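Temanitz Makers Forum > Builds in progress > Robots and automation

Thread: Two arms, one stack of plates. Grip and camera questions

lowgear
Original poster

Continuing from the old Pumis thread, which got locked when the forum moved. Short version for anyone new: Pumis is a two-arm setup in the shared shop at Temanitz. The job is to take round plates off a stack, one per arm, turn them up on edge, and put them in a crate or bin. The arms are a kit we assembled in April. The grippers are parallel jaw, Jesine fingers, stock. Control runs on the Farina board with my own code on top, and some of that code is bad.

The plates are the glazed kind with a black rim and a wide flat edge. We pinch at the rim. I know people in the old thread wanted suction and I'm going to hear it again.

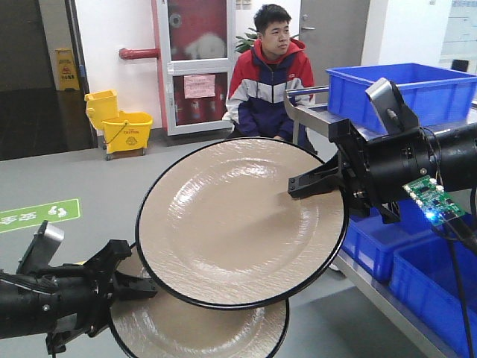 My last batch was 40 picks. Most of the trouble is in the turn. When the plate goes from flat to upright, the weight hangs off a small contact patch and the plate wants to rotate in the jaws. If it rotates a little I can live with it. If it rotates a lot it comes down crooked over the crate and taps the wall on the way in.

Second problem is the two arms crossing. Right now the left waits lower while the right lifts, then they swap. It works but it is slow, and I have hard-coded the heights.

Questions are: what are people putting on the fingers, and is anybody running both arms at once without a full collision model?

dishpit

Suction. Sorry. A flat plate with a glaze on it is what suction cups are for. You get the center of the plate and the turning problem goes away.

lowgear

The well isn't flat. It has a ripple in it. I tried one cup from the parts drawer and it leaked down slowly. It would hold long enough to lift but not long enough that I'd trust it over a concrete floor.

dishpit

One cup from a parts drawer isn't a test. Use a bellows cup with a soft lip and size the pump for the leak. You don't need a perfect seal, you need more flow than you lose.

benchdog_k

I'm with lowgear on this. A pump means a hose on each arm, and hoses on two arms that cross each other is a whole other project. Pinching the rim is fine for a plate that size. What force are you running?

lowgear

70 percent of whatever the Farina config calls full. I don't have a force gauge so I can't give you a real unit. At 57 it slips every time on the turn. Above 70 I get a creak from the finger mount and I back off.

benchdog_k

The creak is probably the finger flexing at the screw. Pull it and look at the mount before you do anything else. Then here is the order I would go in.

1. Finger depth. Go in from the side until the tips are well past the rim, so the wide finger lies flat on the face of the plate. Most people grab only the lip. The lip is curved and you get a line of contact, which is nothing.
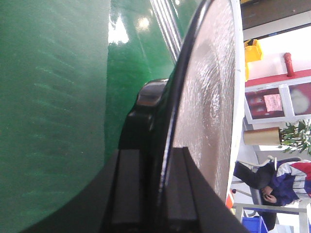
2. Finger facing. Thin silicone sheet, glued, not taped. Tape creeps. Wipe the fingers down with alcohol first and leave it overnight under a clamp.

3. Slow the turn down. Cut the wrist speed in half and run the same batch again. If the slip goes away, you don't have a grip problem, you have a speed problem, and you can decide how much time you want to spend on it.

4. Then touch the force.

tallow

Agree with 1 and 2. I don't agree with leaving force for last. You can set a force in a minute and glue takes a night.

benchdog_k

You can, and then you have a number that only holds for bare fingers. I've watched people do that over and over and end up retuning everything after the pads go on.

lowgear

Will do it in benchdog's order. I have silicone sheet in the shop already, left over from the door seal on the cabinet.

Separate question while I have you all. The wrist cameras are driving me nuts. The fixed camera is fine, I get a clean outline of the plate from it almost all the time. The wrist views are a mess near the crates. Something blue goes past the lens close up and smears, the overhead lights bounce off everything, and the face of the plate can come out nearly like a mirror depending on the angle. My edge finder picks the reflection instead of the rim.

tallow

Don't look for the face at all. Look for the rim. It's black and the face is light, so you have contrast there even when the face is blown out. Mask out the fingers first, they are black too and they don't move in the wrist view, apart from opening and closing.

dishpit

Or drop the wrist cameras. If the fixed camera is good, use the fixed camera. I'm serious. Every extra camera is another thing to calibrate.

tallow

The fixed camera can't see how deep the fingers are when one plate is in front of the other. The wrist camera can. Look how much you get from it even on a bad one.

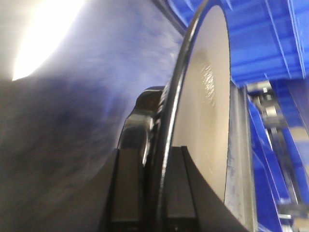
Posted by lowgear on September 7, 2020, in reply to tallow

That is fair, and it's the reason I've kept them. You can see the rim go down between the fingers even with half the view gone to mush. I masked the fingers and ran the rim finder only. It is better. It still loses the rim when the highlight runs along it, so I added a rule that it keeps the last good answer for a short time and stops the arm after that.

Results with the pads on, finger depth set per benchdog, wrist speed cut in half: 19 picks in a row without a slip on the turn. Then I stopped for the day. Force is at 57 now, the same setting that used to fail every time. The mount screw was loose on the right arm. No more creak.

benchdog_k

Good. Leave the speed there for a while and don't get greedy.

dishpit

I'll admit that's better than I expected. I would still want to see it after a few weeks when the silicone has dust on it.

servo_moth

New here, reading along since I want to build something close to this at home with one arm. How do you lay out the table? Does the stack have to be in the exact same place each time?

lowgear

It has to be close. What I do at the moment:

- Black tape on the metal top, dividing it into sections. Plates go at the near edge, and I square the stack up by eye against the tape.

- Bin and crates are behind the plates, bin on the left and crates on the right. The crates are stacked so the open one is at a height the right arm likes. Move either one and I have to teach the drop point again.
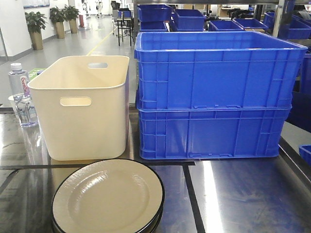 - Recheck the stack height whenever you add plates. My code counts down from a starting height I type in by hand. Type it wrong and the fingers close on air or push into the plate below.

- Keep drinks off the table. I don't follow this one myself.

servo_moth

Thanks. Would one arm be able to do the turn alone?

lowgear

Yes. The arms don't help each other on the turn, they each take their own plate. With one arm you also skip the whole crossing problem, so you're ahead of me there.

tallow

On the crossing: try a simple lockout zone before you write a collision model. Draw a box over the stack. One arm in the box at a time, the other one waits outside until it's clear. It won't be much faster than what you have now but you can stop hard-coding heights.

dishpit

A lockout box over the stack won't help if they meet over the crates.

tallow

Then he draws two boxes.

lowgear

Two boxes is what I'm going to try next. The left arm mostly uses the bin, so they shouldn't meet over the crates often. I'll post the config when it runs clean, and the finger template too if anyone wants to cut their own pads.

servo_moth

Please do, I'd use the template.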